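Firmware update (mobile devices)

A firmware update is the replacement of the low-level software stored on a phone, tablet or similar device with a newer version. It differs from an app update, which changes a single program, and from a data restore, which changes only the user's files. Firmware covers the bootloader, the radio software, the system partition and the drivers that let the operating system talk to the hardware.

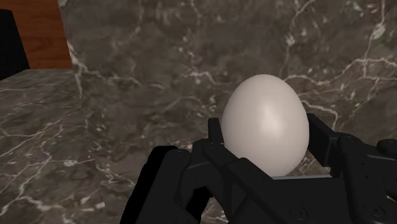 Nemeo Reference – Mobile Software Department

Updates reach a device in two main ways. An over-the-air update is downloaded through a wireless connection and installed by the device itself. A manual update, often called flashing, is carried out from a computer over a cable, using a package file and a flashing program.

Over-the-air updates

Most users only ever meet this kind. The device checks a server at set times and shows a notice when a package is available. Packages may be full or incremental. A full package contains the whole system image. An incremental package contains only the parts that changed between two versions and will install only on the exact version it was built for. If the system partition has been altered, the check at the start of the installation fails and the update is refused.

Many makers release updates in stages. A small share of devices receives the package first, and the rest follow over days or weeks. Two identical phones bought in the same store can therefore show different versions for a while.

A/B partitions

Older devices had one system partition and had to restart into a recovery mode to install anything. Devices with the A/B layout keep two copies. The new version is written to the unused copy while the phone stays in use, and the change takes effect at the next restart. If the new copy does not start after several tries, the bootloader goes back to the old one. The cost is storage space, although later designs reduce this by compressing the second copy. 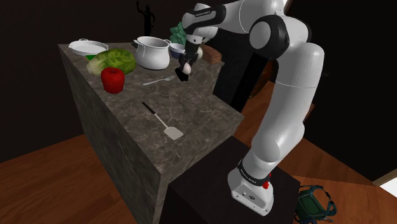
Manual flashing is used when a device no longer starts, when an update has not been offered in a region, or when the owner wants a different system. It usually requires an unlocked bootloader if the package is not signed by the maker. Unlocking erases user data on most models. Losing power while the bootloader is being written can leave a device unable to start at all, a condition known as bricking.

Preparation

Common advice is to back up personal files, charge the battery to at least 40 percent and confirm the model number. Packages for closely related models are often not interchangeable – the radio software in particular may differ by region or carrier.

Rollback protection

Many devices store a counter that rises with certain security updates. The bootloader compares the counter with the value in the package and rejects anything lower. This stops an attacker from installing an old version with known flaws, but it also stops owners from returning to a version they preferred.

See also

Bootloader
Custom recovery
Gelmont package format
Security patch level
Tevuma flashing tool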